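Fusdale House Contents Group
Minutes of meeting, Oct 29, 2025
Location: upstairs sitting room, Fusdale

Present: O. Miettinen (chair and minutes), R. Vainio, L. Vainio, P. Sorrell
Apologies: D. Hanley

1. Minutes of the previous meeting

The July minutes were accepted with one correction. Under item 4, "linen press" should read "linen chest". The press was sold before the group was formed and does not belong on the list.

2. Status of the room-by-room list

The list now runs to 72 sheets. Kitchen, pantry, back hall and both attic rooms are closed. The study is open pending a decision on the map drawers. The three bedrooms are open.

R. Vainio asked whether a closed room can be reopened if an item is found later in another room that clearly belongs with it. Agreed that the item is listed where it is found, with a cross-reference in the notes column. The closed sheet is not altered.

P. Sorrell reported that sheet 25 has two versions in the binder. The later one has the corrected glass count. The earlier one is to be struck through, initialed and left in place.

3. Boxes and materials

Movport delivered the second lot of flat boxes. The small size was short by 7. Movport has confirmed that the missing boxes will come with the tape and will not be invoiced separately. Tissue is sufficient. Zip bags in the smallest size are nearly used up and L. Vainio will order more.

The labels supplied with the first lot do not hold on metal. For tins, the label goes on a string tag or inside the bag. This applies to all rooms, including the ones already packed if a box is opened for any other purpose.

4. Jewelry, front bedroom

This item took most of the meeting. Sorting is done on the bed, with a plastic sheet laid over the bedding. L. Vainio asked that the checked sheet stay in the front bedroom and not go down to the kitchen between sessions. Agreed.

The chair reminded those sorting that a tin and its lid are one item. Lids are to be kept beside their tins while the contents are out, and both go under a single number.
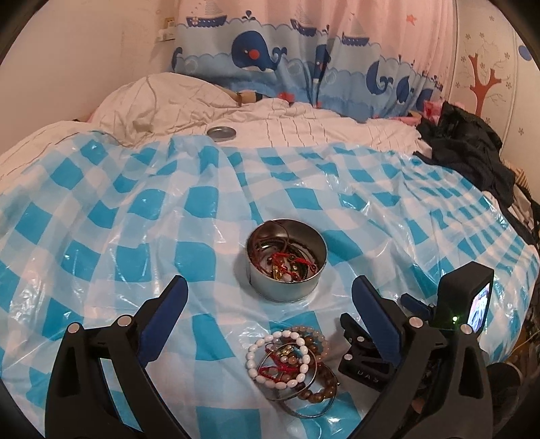

Oskari Miettinen
Chair and minutes secretary

Bracelets are to be separated first by construction: strung beads, braided or knotted cord, and rigid bangles. Color is recorded but is not used as a sorting group. P. Sorrell had begun a separate group for red and asked if it should be kept. It should not. The red cord bracelets go with the other cord pieces, whether or not they carry beads or gold-colored parts.

Materials were discussed at length. The group is not qualified to name stones, and the earlier sheets contain several entries that cannot be supported ("jade", "rose quartz", "pearl"). From this meeting the wording is limited to color, shape and finish. The white bracelet is entered as "white oval beads", the peach-pink one as "small translucent beads, peach-pink", and the brown one as "larger round beads, brown, shiny". The same rule covers metal. Bangles are "silver-colored" and ornaments "gold-colored" until Lindbridge has looked at them.

R. Vainio objected that this will make the list harder for the family to read. Noted. A column headed "Family name for item" will be added so that a piece can still be found by the name people know it under. Entries in that column have no bearing on value.

Tangled cord is not to be pulled. Where cords are knotted together they are bagged as one lot and marked T. Beads found with no string go in a small bag with the tin they came from – not in the general bag of loose beads that was started in the attic. The attic bag stays as it is.

Bangles are wrapped singly in tissue. Strung pieces are laid flat in a zip bag with the air pressed out, one piece to a bag. Cord pieces may share a bag if they were stored together and this is stated on the tag.

L. Vainio asked about returning pieces to the tins. After some discussion it was agreed that tins travel empty, with the lid on and tissue inside, in the same box as their former contents. P. Sorrell preferred to use the tins as containers and asked for this to be recorded.

5. Valuation

Lindbridge has offered to look at the jewelry and the clocks in one visit. The fee quoted is $69 per hour with a two-hour minimum. They want the pieces bagged and numbered beforehand and will not sort on site. The offer was accepted on condition that the written result refers to our item numbers.

The chair will send Lindbridge the jewelry sheets when the front bedroom is finished. Sheets for the clocks can go now.

6. Bedding and soft furnishings

Deferred. The bed in the front bedroom is needed as a work surface, so its bedding is listed last. Curtains in all three bedrooms are to be measured before they come down, drop first and then width. The measurements on sheet 31 are in mixed units and P. Sorrell will redo them in inches.

7. Any other business

D. Hanley had asked in writing whether the upstairs heater may be left on low between sessions. Not agreed. It goes off at the wall when the last person leaves the floor.

The binder is to stay in the house. Anyone who needs a sheet at home should photograph it.

R. Vainio has the second key.

Actions

L. Vainio – order smallest zip bags and string tags
P. Sorrell – strike through the earlier sheet 25, redo curtain measurements
R. Vainio – add the "Family name for item" column to the blank sheets
O. Miettinen – send clock sheets to Lindbridge, confirm the visit, follow up the short delivery with Movport
All – amend any stone or metal names on sheets they wrote themselves

Next meeting to be set once Lindbridge has confirmed a date.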